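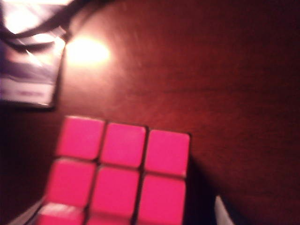 Killian Joly would like the toy library in Hullis to stay open later on weekday evenings, and from June it will.

Cloltidow, the nonprofit that runs the Hullis Toy and Puzzle Library, announced the longer hours on 2/3/25 along with a second lending room and a new delivery route to the Baltach side of the county. Joly wrote in the members' survey that he gets off work at 5:30 and the desk closes at 6, "so I mostly return things late and borrow nothing." The new closing time is 8 p.m.

The library lends board games, jigsaw puzzles, twisty puzzles, building sets and outdoor games. Its catalog now lists 3318 items. Members borrowed 2170 of them at least once last year, and puzzles went out more often than any other category. Households registered with the library number 1576.

The second lending room is on the ground floor, next to the existing one, and will hold games for ages 10 and up. Shelving is being supplied by Koutsoukos, a local cabinet shop, which is also building two low tables for the younger children's side. Work starts in the spring and the main desk will stay open throughout.

The Baltach route will run every other week. Members place orders online or by phone and pick them up from the branch post office. Up to four items can be ordered at a time, and large outdoor sets are not included for now.

Annual membership remains $40 per household. There is no deposit. Late fees on puzzles and card games will be dropped when the new hours begin; fees on building sets stay as they are. Missing pieces should be reported at return so that a replacement can be ordered.

Donations of used games are accepted at the desk during open hours. Games should be complete and in their original box if possible. Electronic toys cannot be accepted.

Membership forms are available at the desk and on the Cloltidow website.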